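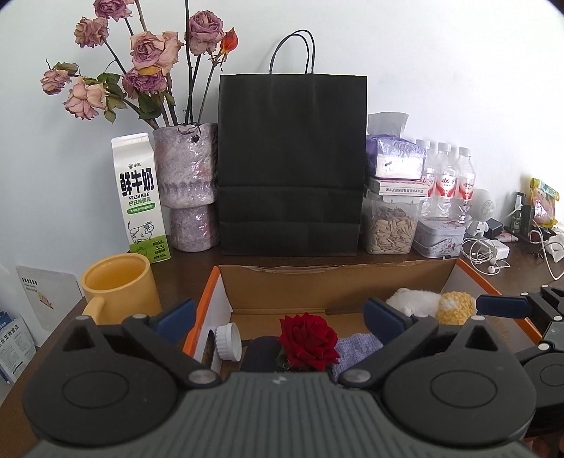
首页 > 笔记 > 纸箱与包装

搬家纸箱的承重与封箱记录

八月换住处，把旧箱子和新买的箱子一起整理了一遍，顺手记下几项数据。

旧箱是Betus的三层单瓦楞，新箱是Semeo的五层双瓦楞，外形尺寸接近。纸箱的堆码能力主要看边压强度、纸板厚度和周长，与箱底能装多重不是一回事。前者决定能叠几层，后者多半取决于底部封合方式。

测堆码时把空箱封好，平放在地砖上，上面垫一块平板，再逐次加书。Betus加到118公斤时一侧立面外鼓，卸载后折痕不恢复，按失效处理。Semeo加到193公斤没有可见变形，手头的书用完，就停了。样本各只有2个，不足以谈离散性。

还要考虑湿度。瓦楞纸吸湿后强度下降明显，长期堆放又有蠕变，短时测得的数值不能直接当作存放载荷。我给自己定的折减系数是三，地下室再减半。箱与箱对齐码放，四角承力；错缝码放看着稳，强度损失却不小。

封箱用Batness的胶带，一卷200米。底部走工字形，中缝一道，两端各一道，胶带下翻到侧面不少于五厘米。十字形封法费料，对中缝开裂帮助有限。低温下压敏胶初粘力变差，贴完用刮板压一遍，再放一会儿才装东西。

装箱方面，书脊朝侧面平放，单箱控制在十五公斤以内，空隙用废纸填实。顶部留空会让上层箱子的重量直接压塌箱盖，填料要与箱口齐平。

标签贴在相邻的两个侧面，不贴顶面，叠起来以后顶面看不到。编号、房间、总重三项写全。Ding的热敏标签在阳台放了一夏天，字迹褪了大半，后来改用油性笔直接写在箱上。

厚度的测量方法下次另写，游标卡尺夹得太紧会把瓦楞压扁，读数偏小。

分享 2 | 评论 0

上一篇 下一篇 归档 关于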